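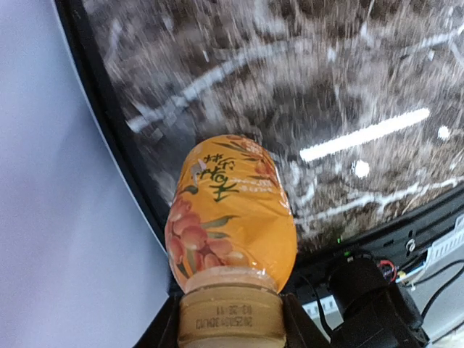 Última modificación del hilo: noviembre, 23:14

Tema: azúcar en los tés embotellados, ¿lo dejáis o no?

manju_ch
Dejé los refrescos y me pasé al té frío de botella. Ahora leo que llevan casi lo mismo. Alguien sabe??

Dobos_G
Depende. La de 500 ml que compro yo pone 231 kcal. Una barbaridad.

ifeoma.ojo
Pues no estoy de acuerdo — los hay sin azúcar. Mira la tabla de atrás y no los dibujitos de bayas y hojas verdes, eso no dice nada.

Dobos_G
Sin azúcar pero con edulcorante, vaya mejora.

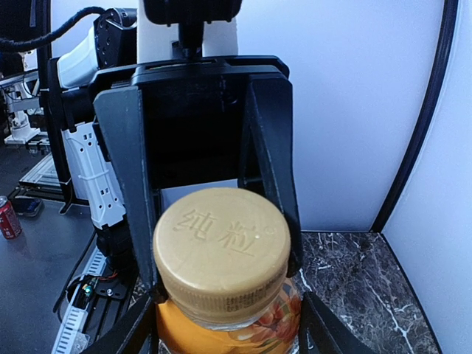 uthai_t
Yo lo hago en casa, té negro a la nevera toda la noche y listo. Lo del envase tambien cuenta: reutilizo botellas de plástico con tapón de rosca, como esa del tapón amarillo dorado, y me las llevo al curro. Limón y nada mas.

manju_ch
Y no amarga??

uthai_t
En frío no. Con agua hirviendo sí.

ifeoma.ojo
A mí me amarga igual, será la marca. Pruebo el de Tolham y os digo.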